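Who Is the Bus For? Speaker notes, Eddale Residents' Forum, July 2024

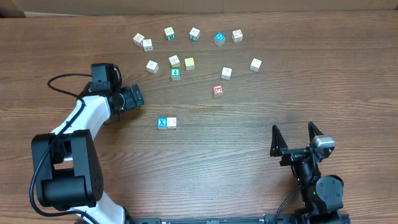
Start without the microphone if it squeals again. Thank the hall. Say who I am: Bohumila Halás, twelve years on the 44, most of them standing.

Opening bit. The timetable at the bottom of my road says the 44 comes every twenty minutes. I have no quarrel with the timetable as a piece of writing. It has a clear structure and a strong sense of place. My quarrel is with the road, where the 44 comes in pairs, like swans, and then goes away for most of an hour.

(Pause. If they laugh, carry on. If they don't, carry on faster.)

Tonight I want to talk about three things: the new stops, the school run, and the park and ride at Furemitz. I was asked to leave out the roundabout. I will try.

THE STOPS

In April the council moved four stops on the Eddale road. The reason given was "journey time resilience". As far as I can make out this means the bus stops less, so it gets there sooner, having picked up fewer of us. You could improve the figures further by not stopping at all.

The stop outside the health centre is now past the junction, uphill. I walked it with my neighbour Nika, who has a new hip. She did it in 12 minutes and used words I won't repeat with the councillor in the second row.

Ask: put the health centre stop back. Only that one. We can argue over the other three once people can get to the doctor.

Don't get drawn on the cost of the shelter. Someone will say the shelter has already been moved. Shelters can be moved twice.

THE SCHOOL RUN

Be careful here. Half the room drives their children in and the other half is stuck behind them. I have been in both halves.

Point one. When the schools break up, the traffic on Mill Lane halves and everybody says how lovely it is. In September we all act as though a tragedy has struck from a clear sky.

Point two. There are 2395 pupils across the two schools and one school bus, which leaves before the breakfast club opens and returns after the homework club shuts. It fits neither end of the day. Whoever drew it up must have had very calm children.

Point three. The walking group from the Song estate works. It was started by two parents with a whistle. It needs a crossing at the bottom of the hill, where at present you get over by making eye contact with a van driver and hoping he was well brought up.

Ask: a proper crossing, and move the school bus by half an hour in the morning. Offer to bring the parents' letters. (Letters are in the blue folder. Blue folder is in the car. FETCH BLUE FOLDER.)

FUREMITZ

Slide with the map. Wait for the slide. Talk about the weather if the slide doesn't come.

The park and ride has 2000 spaces and I have never once had trouble finding one. I mention this as a compliment to the surface, which is in beautiful condition. The trouble is that the last bus back leaves town before the cinema lets out, before second sitting at any restaurant, and before the late shift ends at the hospital. So people who might use it drive in and park outside somebody's house, generally mine.

Ask: two later buses, Furemitz only, six-month trial. If they run empty, I'll say so at this lectern and buy the operator a drink.

Short version if we're running late: skip the compliment about the surface, go straight to the hospital shift.

QUESTIONS

Likely ones:

Bikes. Yes, I'm in favour. No, I don't own one. The hill again.

Why not just widen the road? We did, in the nineties. It filled up. See also the roundabout, which I am not discussing.

Would I pay more for a better bus? A bit. I'd pay quite a lot for one that came when it said.

Is it true I shouted at a driver? I shouted near a driver. He agreed with me.

Finish by pointing to the sign-up sheet by the tea urn. Last 44 home is 9.35, so anyone catching it should leave by nine to be at the new stop.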